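Search the forums
Enter keywords
Advanced search

Home lab and self-hosting > Backups and storage

Thread: Moving photo library from Vorkton to Prerkomura, my notes so far

Print this thread | E-mail this thread to a friend

tidewrack
June 2025

I finally did it! After years of putting it off I've moved the whole family photo library off Vorkton and onto Prerkomura, running on the little box under the stairs, and I'm so pleased with it that I have to tell somebody who'll care (my household does not).

Background for anyone who missed my earlier grumbling. Vorkton was fine until the catalogue got big, and then every search took long enough to go and put the kettle on. Prerkomura keeps its index in a separate file, so I put that on the SSD and left the originals on the spinning disks. Search is instant now. I typed in "beach" and there they all were!

The import ran for 44 hours and stopped twice. Both times it picked up from where it left off. It did skip 3,917 files, nearly all of them old sidecar files I don't need, but I'm going through the log before I wipe the old drive.

Happy to answer questions, and very happy to be told what I've done wrong.

bogong_moth
Great write-up. Did your albums come across? Mine turned into tags, and I had one tag for every holiday since the kids were born, plus a few for holidays we never went on.

tidewrack
They did, but only because I ticked "preserve collections" on the second page of the import wizard. It's off by default and the label is tiny. I missed it on my test run and got the same tag soup as you.

Perrine Tanguy
I'm going to disagree with the enthusiasm a bit, sorry. A separate index is lovely until the index and the originals get out of step. I had a power cut in the middle of a rescan and it took me a whole weekend to sort out. Vorkton is slow, but it writes its changes next to the photo, and I can read those in a text editor if everything else dies.

tidewrack
Fair point! Is there any way to make Prerkomura write sidecars as well?

Perrine Tanguy
There is, under Storage, then Metadata, then "mirror edits to disk". It makes saves slower. I still think it should be on for everyone.

halfbyte
Disagree. If you have nightly backups of the index you don't need mirroring, and you'll double the number of small files on those disks for nothing. I back up the index with Coste every night and I've restored it twice with no drama.

Perrine Tanguy
Nightly means you can lose a day of captions. I caption in big bursts, so a day of mine is a lot of typing.

halfbyte
Then run it hourly. The index is small and Coste only sends the changed blocks.

tidewrack
I love that I asked one question and got two good answers. I've switched mirroring on for now and I'll look at Coste once the dust settles. Meanwhile I've been playing with the text search, which reads words inside photos, and it's my favourite thing in the whole program. I ran it over the newest folder on my phone and it pulled up this one on "MINI", off the white MINISO bag, and then again on 海底捞 from the red bag next to it. I hadn't even turned on the Chinese language pack, I thought, but there it was in the settings, ticked. 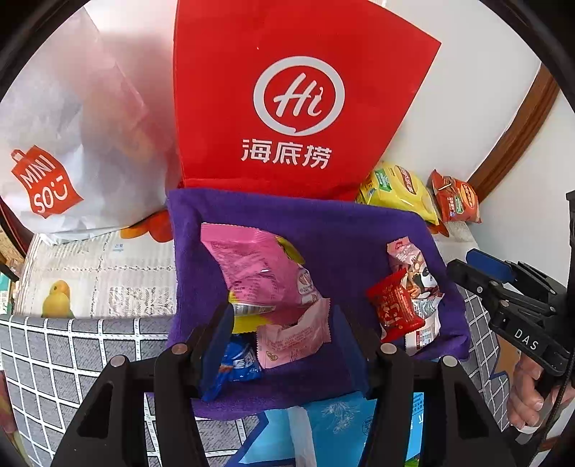

My settings, for anyone copying

1. Index on the SSD, originals on the big disks, and never the other way round.
2. Preserve collections: on. Do this before the import. You can't add it later without starting again.
3. Text search: on, set to run overnight. It makes the fan howl.
4. Face grouping: off for now. It had my brother and my uncle down as one person.
5. Thumbnails at medium. Large filled 54 GB before I caught it.
6. Mirror edits to disk: on (thanks, Perrine).

Noémie Gilbert
Thank you for the list! On number five, you can clear the large thumbnails from the Maintenance page without a rescan. Hold off on the update if you can, though. Version 7 changes the index format, and there's no going back to the old one once it has converted.

halfbyte
Seconded. Copy the index somewhere safe first. The conversion went fine here, for what it's worth.

bogong_moth
Has anyone tried Sudent for the phone side? The built-in uploader keeps going to sleep on mine.

Noémie Gilbert
I use it every day. Set it to upload on wifi only and turn off battery saving for that one app. It has its own folder naming, so point it at an inbox folder and let Prerkomura file things from there.

tidewrack
Oh, that's clever. Trying the inbox trick tonight!

Reader comments

quokkaphile: Found this through a search and the collections tip saved me redoing the lot. Cheers.

Old Format: Still on Vorkton and still happy. Slow is a feature at my age.

marnie_k: Does anyone know if the text search copes with handwriting? I've got boxes of scanned recipe cards to get through before August.

Print this page | E-mail this page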